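Automation at the Ullholm returns hall: questions from staff
Updated Nov 15, 2018

Why is Skodero introducing robots at Ullholm?
The hall handles about 700 returned items per shift. Taking items from the belt and placing them in bins is repetitive work, and it accounts for most reports of wrist and shoulder strain.

Will any posts be lost?
No. All 169 permanent posts are kept. Staff moved from line work will be offered inspection, repair or dispatch duties at the same grade.

Will my shift pattern change?
Shift patterns remain as they are until the end of December. Any later change requires 9 weeks' written notice.

Which tasks will the robots carry out?
Sorting at the belt only. 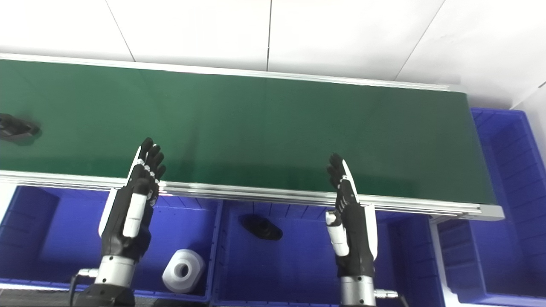

Decisions on whether an item may be resold stay with trained staff, as do all contacts with customers.

Is training compulsory?
Yes. Each employee on the line attends 2 sessions in paid time. Places are booked through the Eder training office.

May I stop the equipment?
Any employee may do so at any time and need not ask a supervisor first. Stoppages are not counted in individual performance records.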